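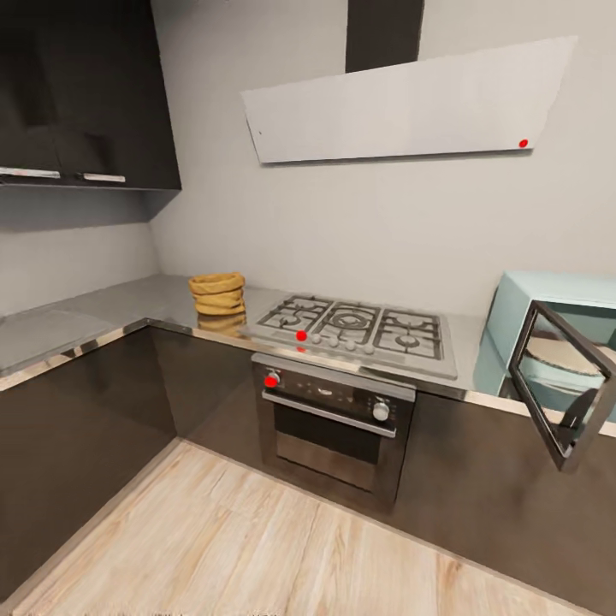 What do you feed a mayor?

So the Gorkby people came to Ader, and they ate, and I was one of the ones who fed them! If you don't live around here, Gorkby is our partner town, and every few years a group comes over to shake hands and sign something. This time it was their mayor, the deputy, a few council members and a very tired interpreter. The big dinner was on 2nd March in the upstairs room at Altar, and it was all vegetarian, which the mayor's office had asked for in a very polite email that got forwarded to me (no idea how I ended up on that list, but I was thrilled).

There were 40 seats. I've cooked for weddings bigger than that and slept fine the night before. But put one person at the table with an official chain around his neck and suddenly I'm lying awake thinking about lentils.

The menu

Sylvie Hiebert ran the kitchen and she and I went back and forth on the menu for ages. The town hall wanted something "local," and local food in Ader is mostly sausage. We ended up with:

Split pea soup with browned onions and dill
Potato and cabbage pie, cut in squares
Beets roasted whole, with horseradish cream
Mushroom dumplings in butter
Rye rolls from Nzioka
Sour cherry cake

I fought hard for the dumplings. Sylvie said they'd stick together, and a bunch of them did, and we served the pretty ones to the head table and I'm fine with that. The rolls from Nzioka came still warm in paper sacks and I ate 2 standing in the stairwell before anybody saw me.

The soup I'd change. It got too thick while the speeches ran long — and boy, did they run long. We were supposed to serve at seven and the first bowl went out 19 minutes late, so I kept thinning it with stock and tasting it and thinning it again until I couldn't tell what it tasted like anymore. 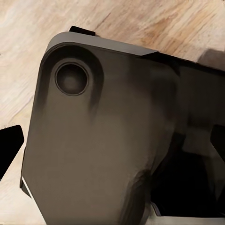

Dark gray, very close up.

What came back on the plates

This is the part I always want to know and never gets into the paper. The beets went, completely. The horseradish cream went too, and the deputy asked for more of it through the interpreter, who then asked for some for herself. The pie did okay. I think people were saving room, or else they were worried about getting cabbage on the good tablecloths.

The mayor himself is a quiet eater. He had the soup, a square of pie and then 4 dumplings in a row without looking up while our council president was telling him all about the new bus route. I could see it from the kitchen door and I almost clapped. He skipped the cake! He drank black tea with a spoon of jam in it instead, and by the end of the night half the table was doing the same, so we ran out of jam and Sylvie had to go digging in the back for another jar.

The newspaper ran a photo of the handshake and said "a meal was served." Well, sure.

They've invited a group from here to go over in May, and Sylvie wants to know if I'd come along and help cook something for the return dinner. I said yes before she'd finished asking. Now I need to figure out whether you can take horseradish root on a plane, so if any of you have tried it, please leave me a comment. I'll put the pie recipe up next, once I've worked it back down to a normal pan size.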